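Rolent Artists' Book Circle, Brernavville
Minutes of the meeting of 4 August 2025

Present: nine members. Apologies were received from two members.

1. Minutes of the previous meeting
The minutes were read and accepted with one correction: the title of the photobook under item 3 should be "Irnard, Second Winter" and not "Irnard, Winter".

2. The exhibition "Folded Rooms"
The members looked at the proofs for the catalog. It will have 16 plates, one for each book in the exhibition. Several members found the gray of plates 4 and 11 too cold in comparison with the originals. The printer will be asked for a new proof of these two plates only.

There was a longer discussion about the order of the books in the room. One proposal was to place them by year. The other was to place them by the way they are bound, so that the visitor meets first the accordion books and then the sewn ones. The second proposal was accepted, six votes to three. The members who voted against asked that the years be printed large on the labels.

It was also discussed if visitors may turn the pages. For the four unique copies this is not possible. For the others, one reading copy will lie on the long table.

3. Purchase of the Liew portfolio
The portfolio is offered to the circle for 473 dollars, with the box. The condition is good - only the colophon sheet has a small fold. The purchase was approved. The portfolio will receive the inventory number 2137.

4. Text for the catalog
The introduction is still too long by nearly a page. It was agreed to take out the part about the postcards and to keep the part about repetition.

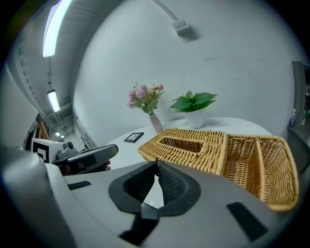
Irnard asked if the title "Folded Rooms" is still correct, now that three of the books have no folds at all. The members discussed this and decided to keep the title, as the invitations are already designed. A sentence about it will be added to the introduction.

5. Other matters
The reading evening in September will be on books without words. Members are asked to bring one book each and to write the title on the list beforehand.

The meeting was closed after item 5.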